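Stelios Kontogiannis had promised his wife he would be home by six, and at twenty to seven he was still in the back room at Hirngate with his sleeves rolled up, talking to a gripper.

He called it Hamo, after an uncle of his who had also been strong in the hands and no good at letting go of things. All that week Hamo had been pinching too hard on one side, and Tayla Henare, who had been at the bench only since December and still wrote everything down in a green notebook, wanted very much to know why.

"It's the pads," said Stelios. "It's nearly always the pads, my dear, though I once lost a whole Easter to a screw." And he told her about the screw, and about Wojciech Mazurek, who had found it in his turn-up on the Monday, and by the time he had finished the kettle had gone cold again and had to be put back on.
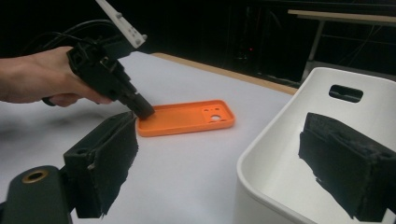 "You don't squeeze first," he went on, when they both had their tea. "You touch first. You go up to the rim as if you were going to ask it a favour, and you feel whether the thing sits square. If it rocks, you stop and look at the screws on the bracket, and then at the cables, and only after that do you start blaming the foam."

Tayla wrote down: bracket, cables, foam. Then she asked how worn a pad had to be before you changed it, and he was so pleased with the question that he sat down to answer it properly.

"Grigoris Raptis will tell you 100 hours. Grigoris likes a number. I say, when it's gone as fuzzy as an old slipper, have a spare ready, and when it starts letting things slide, use the spare."

"And which is Hamo?"

"Hamo," said Stelios, rubbing the foam with his thumb, "is a very old slipper."

They found the new pads in the drawer marked Bautista, under 3 years of takeaway menus, and he let her do the peeling and the pressing down while he held the lamp and tried hard to keep quiet. She did the left one beautifully. She did the right one twice.

His telephone buzzed on the shelf. He looked at it, and at the clock, and at Tayla lining up the edge with her tongue between her teeth.

"Five minutes," he typed, and went to fetch the biscuits.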